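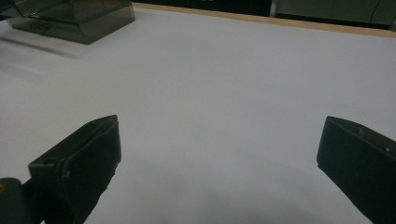 Re: [gripper-users] finger pads slipping after swap, hand-held unit

From: Roswitha Steiner
To: gripper-users list
Time: 4:12 pm

Hala Sqalli wrote:

> We changed the fingers on our second hand-held gripper at the
> Iltcombe bench and now the jaw zero drifts. After homing, the
> readout says closed but I can still slide a sheet of paper
> between the tips. By the end of a session the gap is wider.
> The old fingers never did this. Same screws, same firmware.
> Is there a setting I have missed, or do I need to send the
> whole thing back to Brerkex?
>
> Also, how often are people recalibrating? The notes that came
> with ours just say "regularly."

Hala,

Don't send it back yet. We had the same thing on one of ours in September and it was the mounting, with nothing wrong in the drive.

Our unit is open over the bench in the photo at the top. The fingers are the dark green wedge type. You can see the small round hole on the upper face of the left one, and the scuffing along its edges. Light wear like that has not affected our zero. I would worry about a chip on the inner face, where the two fingers meet.

What I would do, in order:

1. Power off and take both fingers off. Wipe the seats on the mount with a dry cloth. On ours there was a crumb of old thread locker under the left finger. It was small enough that I missed it the first time.

2. Check that the screws are not bottoming out. You say you used the same screws, but the new fingers we got from Ademura have a slightly thinner base than the originals. The screw felt tight and the finger could still rock. We went to a screw 2 mm shorter and the rocking stopped.

3. Put the fingers back on finger-tight. Close the jaws by hand until the inner faces meet flat, hold them there, and tighten each side a little at a time. If you tighten one side fully first, it pulls the tip over.

4. Open the jaws all the way and look at them from above. The fingers should look like mirror images. If one tip leans in more than the other, loosen both and start step 3 again.

5. Power on and home it. Then run the open/close cycle 40 times with nothing in the jaws and read the zero again. If it has moved, something is still loose. If it stays put, save the offset.

Do step 5 over a plain light surface if you have one. We use a white tabletop and keep everything else pushed to the back. It is much easier to see daylight between the tips against white.

On the setting: there is one you should look at. The closed position is stored as a raw encoder count, and it does not update when you change fingers. Ours was 31 with the old pair and 355 with the new ones. If yours still has the number from before the swap, the readout will say closed too early. That would explain the paper but not the drift, so I think you have both problems.

As for how often, we recalibrate after any finger change, after a drop, and at the start of each week of use. Alexiou's group does it every morning. I have not seen a difference between their numbers and ours, but they have more people handling each unit.

If it still drifts after all that, take the fingers off, home it bare, and post the zero before and after the cycles. A drift with no fingers on points to the belt, and I would send it in at that point.

One more thing. Please write the offset on a piece of tape and stick it to the handle. We lost ours when the config file got overwritten and had to redo both units.

Roswitha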